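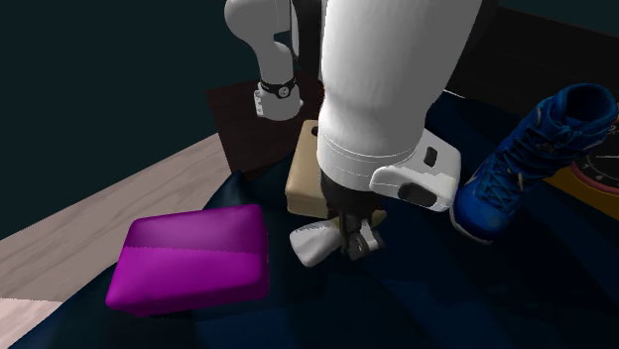 Bar soap

Bar soap is soap that has been made firm enough to be held, cut, stamped and stored as a solid piece. It is one of the oldest manufactured goods still in everyday use, and its basic recipe has changed remarkably little: a fat or an oil is combined with a strong alkali, and the two react to form a new substance that dissolves a little in water and a little in grease. That double nature is what makes soap work, and it's a lovely piece of chemistry to find sitting beside a kitchen sink.

Bars are made for bathing, shaving, laundry, dishes and general cleaning. They may be opaque or clear, plain or scented, and as soft as cheese or hard enough to need a saw. Many products sold in bar form today are not soap in the strict sense but are built from synthetic cleansers, and labels often call them "beauty bars" or "cleansing bars."

Chemistry

Fats and oils are made mostly of triglycerides, molecules in which three fatty acids are attached to one unit of glycerin. When a strong alkali is added, those links break. The fatty acids join with the sodium or potassium in the alkali and become soap, and the glycerin is set free. The reaction is called saponification.

The choice of alkali has a big effect on the result. Sodium hydroxide, commonly called lye, gives a hard soap that holds its shape. Potassium hydroxide gives a soft or liquid soap. Early makers who leached their alkali from wood ashes were working mainly with potassium compounds, so they often ended up with a brown jelly kept in a barrel and scooped out by hand. Adding common salt helped turn some of this jelly into a firmer product.

A soap molecule has a long tail that mixes with oil and a small head that mixes with water. In a basin of wash water, many of these molecules gather around a droplet of grease with their tails pointing inward, and the little package can then be rinsed away. The same molecules weaken the surface tension of the water, which lets it spread into cloth and skin more easily. All the bubbles are a side effect, although a very popular one!

Oils and fats

Each oil brings its own mix of fatty acids, and soapmakers talk about oils the way bakers talk about flour. Coconut oil makes a hard bar with big, quick bubbles, and even lathers fairly well in salty water. Olive oil gives a mild bar with a low, creamy lather that takes a long time to harden. Tallow, from beef or sheep fat, gives a firm white bar that wears slowly. Palm oil behaves much like tallow and replaced it in many factories. Castor oil is used in small amounts to make lather last longer.

A bar made with 100 percent olive oil is traditionally called Castile soap, after the region of Spain, though the word is now used loosely for many vegetable oil soaps. Aleppo soap, from Syria, combines olive oil with laurel berry oil. It is green when fresh and turns golden brown on the outside as it ages, while the inside stays green – cutting one open is a real pleasure.

Methods of making

Cold process

In the cold process, warm oils and a lye solution are stirred together until the mixture thickens enough to leave a visible trail on its own surface. Makers call this stage "trace." Color, scent and additions such as oatmeal go in at this point, and the batter is poured into a mold. It heats itself as the reaction goes on, and is usually firm enough to cut after a day or so. The bars are then left on racks for several weeks to lose water and become harder and milder, a stage known as curing.

Hot process

The hot process uses the same ingredients but adds outside heat, so that most of the reaction is over before the soap reaches the mold. The finished mass is thick and lumpy and has to be pressed or spooned into place. Bars made this way tend to have a rustic surface. They can be used sooner, but they still improve with a period of drying.

Full boiling

Large works traditionally boiled their soap in huge kettles. Salt was added to make the soap separate and float, and the salty liquid beneath it, containing the glycerin, was drawn off. Repeated washing gave a very pure product called neat soap. The recovered glycerin was valuable in its own right and found its way into medicines, printing rollers and explosives.

Milling and stamping

For smooth toilet soap, neat soap is dried into small noodles or flakes, mixed with perfume and color, and squeezed between heavy rollers. This is milling, and the more passes the soap makes, the finer its texture becomes. It is then forced through a nozzle as one long bar, cut into blanks and stamped in a die. Rounded corners release more cleanly from the die and feel better in the hand than sharp ones.

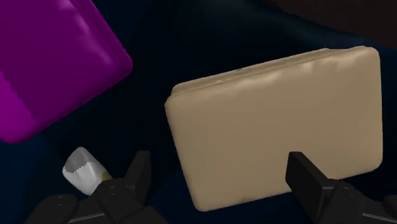 Milled soap has less water in it than a simple poured bar, so it lasts longer in use and shrinks less on the shelf. It also takes a crisp stamp. Poured soap has its own charms, among them swirls and layers that no roller mill could leave intact.

The Tillalano works

The town of Tillalano offers a good picture of how local soapmaking rose and faded. Its first kettles stood beside the Idard, a short river whose soft water suited both soapmakers and the wool washers farther down. Olive oil came in by boat and ash alkali came from the hills, and the trade kept to a yearly rhythm. Boiling began once the new oil arrived, and the cut blocks were stacked in open towers in the lofts so that air could pass between them. By August the lofts were empty and the kettles were being scraped for the next season.

The largest firm in the town, Nasution, ran 2 boiling houses at its height and employed 75 people. Its best-known product was Pulledow, a pale household bar sold by weight and cut from the block with a wire at the shop counter. Buyers liked to age it at home on top of a cupboard, and old household notebooks from the district give firm opinions on how long. Most favor a full winter.

Pulledow was made with 60 percent olive oil, with tallow supplying the rest of the fat. When cheap factory alkali replaced ash, the recipe stayed the same but the color became noticeably lighter, and some customers complained that the new bars looked weak. The firm answered by printing the word "same" on the wrapper, in small letters under the name. Those wrappers are now eagerly collected.

Color, scent and additives

Color may come from clays, plant powders, mineral pigments or dyes. High alkalinity plays havoc with many natural colors, and part of the fun of the craft is learning which ones survive. Beet juice, so bright in the kitchen, usually fades to a dull brown. Alkanet root can be coaxed to purple or blue. Indigo holds up well.

Scents face a similar test. Citrus oils fade quickly, while patchouli and clove hang on for months. Clove and some other spice oils also speed up trace, and a careless maker can find the whole batch turning solid in the pot.

Other additions include ground pumice for work-stained hands, salt for extra hardness, and sugar or honey to increase lather. Superfatting, in which a little more oil is used than the lye can convert, leaves some free oil in the bar and makes it gentler.

Hard water

In water rich in calcium and magnesium, soap reacts with the dissolved minerals and forms a gray, sticky film, familiar as the ring around a bathtub. Washing soda was long added to laundry water to reduce this problem. Synthetic detergents are much less affected by hard water, and this was a major reason they took over the laundry room during the twentieth century.

Care and storage

A bar lasts longest when it can dry out between uses, on a slatted dish or a rack away from the shower spray. Unused bars keep well in a cool, airy place. Some older soaps develop orange spots with a stale smell, caused by leftover oils turning rancid – the trade name for this is "dreaded orange spots," and it is common enough to have its own abbreviation, DOS. Spotted bars generally still clean, and many people save them for scrubbing floors or rubbing on stained collars before a wash.

See also

Glycerin
Laundry soap
Saponification
Shaving soap
Washing soda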